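A Baker Who Sleeps in the Afternoon

When I came to the bakery in Prulholm, it was 3 in the morning and the street was completely dark. Only one window had light. The baker opened the back door with her elbow, as her hands were covered with flour, and told me to watch the step. She asked me before our meeting not to print her name. "In the town everyone knows it already," she said, "and the others do not need it."

I wanted to talk with her about sleep. I work at night too, three shifts in a week, and I have read many articles with advice for people like me. Most of them seem to be written by people who go to bed at ten. She has been getting up at two for the most part of her life, and I thought that she must know something.

She learned the work in Killport, in a large bakery near the harbor, where she started at seventeen. The first winter was very hard. "I was sleeping on the bus, I was sleeping at the dentist," she told me. "My mother thought I was ill. I was not ill, I was only trying to live two lives. In the night I was working, and in the day I wanted to be with my friends. You can do it for one month, maybe."

An older colleague there gave her the rule that she still keeps. The sleep must have an hour, the same as the work has an hour. For her it is one o'clock in the afternoon. She eats a warm meal at noon, she closes the shutters, and at one she is in bed. She gets up at six in the evening, has supper with her husband, and lies down again from ten until two.

I asked if it is not bad to divide the sleep in two parts. She shrugged. "The doctor in Wendport said to me it is better to have it in one piece. I tried it for a whole spring. I slept from noon to eight and I never saw my husband, only his plate in the sink. So I went back to two pieces. I told the doctor, and he said, if you feel well, then continue."

Her husband drives a school bus, and they have built the whole house around the two timetables. The telephone is in the kitchen under a cushion. The washing machine may not run after lunch. When the children were small, they had a paper clock on the bedroom door, and when the paper hands showed sleeping they had to play downstairs or in the yard. "They were very good about it," she said. "Well, the girl was good. The boy came in each day to tell me that he was being quiet."

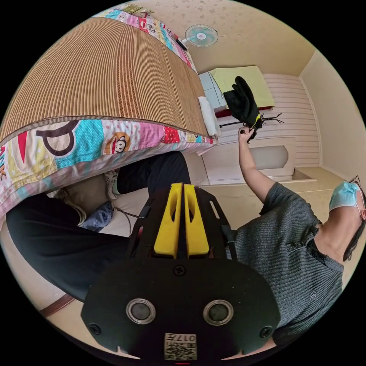 The room where she sleeps is the smallest one in the house, on the north side. She chose it when they moved in, and her family laughed that she left the big room with the balcony empty. But in the small room it stays cool in July, and the neighbor's dog is on the other side. She does not like sleeping masks, and she does not like the plugs for the ears, because then she hears her own heart. She uses a heavy curtain behind the shutters, and a fan, also in December, for the noise that it makes.

We talked while she was shaping the rolls. On a usual night she makes 492 of them, and on the night before a holiday more. She did not look at her hands at all. I asked what she thinks about in these hours. "Nothing very deep," she said. "I think what to cook. I listen to the radio, but low. Between three and four you should not think about money or about your relatives. Everything looks worse at that hour, and then at seven it looks normal again. When I was young I didn't know this, and I wrote some letters which I should not have written."

Coffee she drinks only until five. She used to drink it until the shop opened, and then she was lying in bed at one with open eyes. For the last years she buys the roast from Horobets, in the big bag, and makes a full pot when she arrives. After five there is only water or a weak tea. She told me this very strictly, and she looked at the paper cup in my hand. It was ten minutes past five.

She is now 58. I asked if it becomes easier with age, and she took some time before she answered. "The waking up is easier. I don't need the alarm, I am awake before it. But if I lose one sleep, for a wedding or a funeral, I need three days to come back. Before, I needed one." For this reason she leaves family parties early, and she has stopped to apologize for it. Her sister was offended for a year or two. Now the sister holds the birthday dinners at noon.

Holidays are the difficult part. The bakery closes for two weeks in August, and her body does not understand it. The first days she is awake at two and walks in the garden in her nightdress. In the second week she can finally sleep until six, and then it is time to start again. Last summer she decided not to change anything. She got up at two also on the vacation, baked a cake, read a book, and went back to bed after lunch. She said it was the best rest that she had in years.

I asked what she would say to a young person who begins with night work now. She wiped the table first. "Tell your people at home when you sleep, and say it clearly. Write it on the door. They will not guess it. And eat something warm before bed, don't go to sleep with only bread in the stomach. I can say that, I am a baker."

At six the first delivery had to go out, and her assistant was already carrying the trays to the van. She gave me 8 rolls in a paper bag, too many for one person, and asked at what hour I would go to bed. I said that I did not know yet. She shook her head and went to open the shop.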